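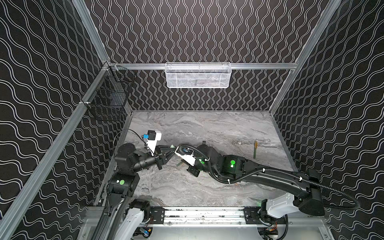

(Photo: Tallville Unified School District)

FOR IMMEDIATE RELEASE
August 20, 2018

Tallville schools to open year with new visitor check-in and emergency alert procedures

TALLVILLE – Families and visitors will follow a new check-in process at all six Tallville Unified School District campuses when classes resume in September, the district announced today. Staff will also begin using a single set of emergency terms and a new alert system that sends messages to parents and local police at the same time.

The changes follow a safety review the school board ordered last winter. The review looked at building entrances, classroom door locks, radio coverage and the way schools contact families during a lockdown. It produced 20 recommendations. The board adopted all of them in June.

"Parents told us they wanted to hear from the school first, and they wanted to hear the same thing from every school," said Arlindo Brito, director of safety and student services. "Last year two campuses used different words for the same drill. That ends this fall."

Visitor check-in

Each campus will have one public entrance during school hours. All other exterior doors will stay locked from the first bell until dismissal. Visitors will press a call button, give their name and the reason for the visit, and show photo identification at the front office. They will be given a dated badge to wear until they sign out.

Parents who are dropping off lunches, instruments or homework may leave them at the office window without signing in. Anyone picking up a student early must be listed on that student's contact card. Cards can be updated at any school office or by mail.

At Mazza Elementary, the public entrance is moving from the east side of the building to the main doors facing the bus loop. Parents who park on the east side should allow extra time in the first week.

Emergency alerts

The district has signed a one-year agreement with Totden to provide text, phone and email alerts. Families are enrolled automatically using the phone numbers and email addresses on file. A test message will go out before the first day of school. Families who do not receive it should call their school office.

Alerts will be sent in English, Spanish and Portuguese. During an emergency, the first message will say which school is affected and whether parents should stay away from the campus. Later messages will give the location for picking up students. The district asks parents not to call the school during a lockdown so that phone lines stay open.

Doors and locks

Contractor Prunex replaced 493 classroom and office door locks over the summer. The new locks can be secured from inside the room without stepping into the hallway. Work is finished at every campus except Tallville High School, where the gymnasium and music wing will be completed after hours in September.

Drills and training

All teachers, aides, bus drivers and cafeteria workers will complete a half day of training before students return. Each school will hold a lockdown drill during the first 20 days of class. Families will be told the day before a drill. No simulated gunfire or actors will be used, and counselors will be available to students afterward.

Students who have concerns about a threat, a weapon or a classmate's well-being can speak with any adult on campus or leave a message on the district tip line, which does not require a name. Anyone who sees an immediate danger should call 911.

Parents may read the adopted recommendations at the district office or at any school library. Details about building floor plans and police response have been removed from the public copy.

Media contact:
Arlindo Brito
Director of Safety and Student Services
Tallville Unified School District

###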